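News > Campus Life > Arts and Events

Spring one-acts move to Lindqvist Hall

The student one-act plays will be staged in Lindqvist Hall this year. The old black box theater is closed until June for work on the lighting grid, and the drama club took the only other room with a raised stage. There are three plays on the program and the whole evening runs a little over two hours, with one intermission.

Lindqvist seats 189 people. Tickets are free with a student ID and can be picked up at the student center desk or at the door if any are left. Doors open at 6:30 p.m. and the first play starts at 7. Latecomers will be let in between plays.

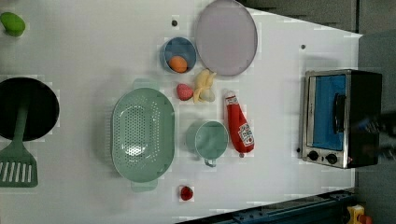
Marcus Strickland wrote in to say the hall is a poor choice for quiet dialogue, and that anyone past the middle rows missed half the lines at the fall reading. He would like to see the actors use microphones, or the back section roped off.

The club has looked into this. Director Asif Butt says the cast has been rehearsing in the hall for two weeks and has been told to play to the last row. Two floor mics will be set at the front of the stage. The back section stays open, but ushers will fill the front first.

The longest of the plays is "Trirnilley," a comedy about two sisters who inherit a bus stop. It was written by students in last fall's playwriting class and has a cast of 12.
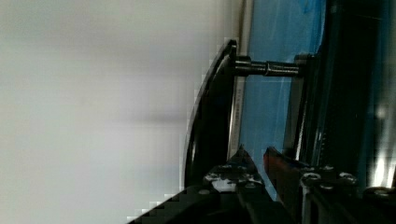

The other two are shorter and have small casts. "Bornex" is set in a shipping office on the night before it shuts down, and the last piece on the program is a monologue that was still untitled when we went to press.

The club also needs help with strike after the final performance — moving flats, sweeping the stage, folding chairs. It should take an hour. Sign up on the sheet outside the drama office. Pizza is provided.

Recent items
Library hours for finals week
Clulemico film night: schedule change
Choir auditions open for fall
Parking lot C repaving

Get the campus newsletter in your inbox. You can unsubscribe at any time.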